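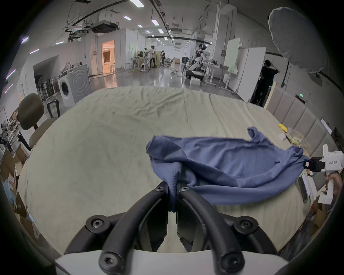

Started by Joaquim Godinho, May 2024
Board: Newsroom Systems / Rundowns and Wires

Wire purge at 72 hours and orphaned embargo copy

We run Brarska at the Zolbridge regional desk, with the Ruritz wire coming in over the standard feed. Since January the wire queue purges at 72 hours. Before that it was set by hand and in practice never ran.

The problem is embargoed copy. Ruritz sends the advance with a release time in the header, and Brarska puts it in the held queue. The purge timer starts at receipt. It does not look at the release time. If an advance arrives four days before release, it is gone from the held queue before anyone can use it. Any story a producer has already built from it keeps its text but loses the link to the source item, so corrections from the wire no longer attach to it.

Last month we aired a budget figure that Ruritz had corrected the evening before. The correction was in the queue. The rundown showed no flag because the parent item had been purged. We ran an on-air correction at the next bulletin.

Two questions. Is there a setting that starts the clock at release instead of receipt? If not, what are other desks doing?

J. Godinho

tapeop_lin wrote:
Which build? On the older one the purge runs on a field called item date, and item date is whatever the feed mapping says it is. Ours was mapped to receipt by default. You can point it at release time if the feed sends one.

jgodinho wrote:
The one before current. I can see the mapping page but item date is grayed out for me. I assume it needs system admin rights, and those sit with Quintela.

tapeop_lin wrote:
Yes, that will be hub admin. Ask them to clone the Ruritz mapping and edit the clone. Don't let them edit the live one. When a mapping is saved the feed restarts, and you get the whole backlog again as new items. We had 800 duplicates in the queue on a weekday morning and the alert tone going for every one of them.

slugline wrote:
I would not remap item date. It also drives the sort order in the wire window. If you set it to release time, every advance jumps to the top of the list with a date in the future and stays there. Somebody on an early shift will take the top item and put it to air. Then you have broken an embargo, and a missed correction looks like a small thing by comparison.

tapeop_lin wrote:
Held items don't show in the main wire window unless someone has changed the filter.

slugline wrote:
On a default profile, no. Every desk I have worked on has at least one shared profile with the filter off. Search results ignore the filter too. Try it.

tapeop_lin wrote:
Tried it. You are right about search. I still think the remap is correct and the search behavior is a separate fault that should be reported.

night_ed wrote:
We do it by procedure. Any advance we intend to use is copied to a local folder by the planning desk when it arrives, with the release time typed in the slug. Local folders are exempt from the purge. Producer builds from the copy.

jgodinho wrote:
Does the copy keep the wire link?

night_ed wrote:
No. The planning desk checks the wire by hand 10 minutes before each bulletin for anything with a matching keyword.

slugline wrote:
So it fixes the purge and leaves the correction problem exactly where it was.

night_ed wrote:
It leaves it with a named person who has it on a checklist. We have not missed one this year. 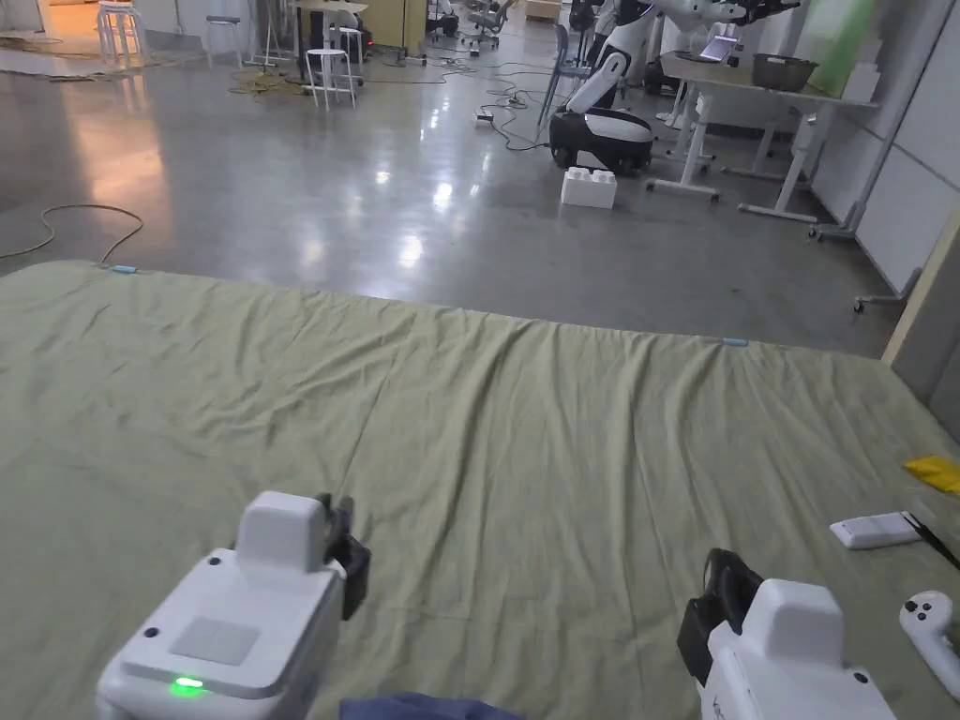 Green cloth spread on the concrete floor, grippers in the foreground.

ingest_b wrote:
I look after the Brarska install for a group of stations. Some corrections to the above.

The purge skips any item with a lock on it. A lock can be set by rule. Go to feed rules, add a condition of release time later than receipt time, and set the action to lock. Add a second rule that removes the lock a fixed interval after release. We use 5 days. The item then goes in the next purge as normal. Item date is untouched, so sort order does not change. Saving a rule does not restart the feed. Saving a mapping does, as tapeop_lin found.

The wire link is retained, so corrections attach to the story and the flag shows in the rundown.

The rule reads the header only. If Ruritz puts the embargo in the body text ("not for use before") and leaves the header field empty, the rule does not fire. In our logs this happens mostly with sports and court copy.

tapeop_lin wrote:
Does the lock stop a producer from editing the derived story?

ingest_b wrote:
No. It applies to the wire item. The derived story has its own lock.

slugline wrote:
This is better than the remap. I would still keep the manual check for the empty header cases.

night_ed wrote:
We are keeping ours regardless.

jgodinho wrote:
Thanks. Feed rules are visible to me and not grayed out, so this may not need the hub at all. I have added both rules on the test queue and sent a dummy advance through. It locked. I will leave it past the purge point and post the result.

ingest_b wrote:
Send a dummy correction against it too, after the purge has run. Use the same item ID and raise the version number. If the version is the same, Brarska drops it without writing anything to the log.

jgodinho wrote:
Noted. Is the version field a plain integer or does it take the Ruritz suffix?

ingest_b wrote:
Plain integer. The suffix is stripped at the mapping stage.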